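About us

Lamptey is a small firm in Dornmont. We make and sell one thing, a two-arm bench kit for schools, colleges and workshops that want to teach with robots and haven't got a factory to do it in. Two arms, two grippers, mounts, cables, the software. You supply a table.

Started out fixing other people's kit. Still do a bit of that, ask. First kit of our own went to the college at Budatbridge, who sent back four pages of complaints. All fair. Most of them are now fixed and the lead for the left arm is longer.

What you get

The Brutitz kit, second version, out since July. Clamps to the near edge of any solid table, no drilling. Setting up takes 60 minutes if you read the sheet first, longer if you dont. Comes with 20 ready made lessons, from moving one arm by hand up to sorting and stacking with both. Printed copies cost extra, sorry, paper isn't cheap.

We don't sell special objects to go with it. Use what's in the cupboard. Our own bench at Dornmont has scissors, alphabet blocks, a dish rack, plates. Awkward shapes teach more than a box of identical cubes does, and thin things lying flat are the worst of the lot. Try the scissors last!

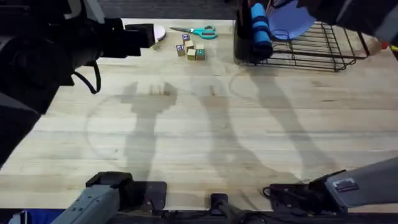
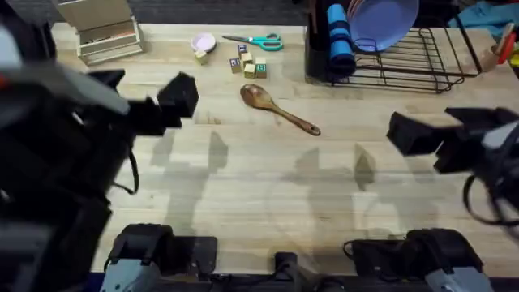
Lamptey News, issue 236, page 20

Schools and colleges

Visits by arrangement, weekday mornings are best. We bring a kit, you bring a class. Or come to us, there is parking round the back but not much of it. Groups should be small enough that everybody gets a go on the arms.

Hire is 600 a term, delivery and collection in the price. Buying costs more, obviously, but we take hire money off if you decide to keep it. Spare grippers and cables kept in stock. Repairs done here by the people who built it, so you may have to wait if we're out on a visit.

What we dont do: welding, paint spraying, anything heavy, anything outdoors. People do ask. We'll point you to somebody else if we can.

Newsletter is free, goes out by email and on paper to those who still want it. Back issues at the front desk.

Page last updated December 2018. New price list to folow.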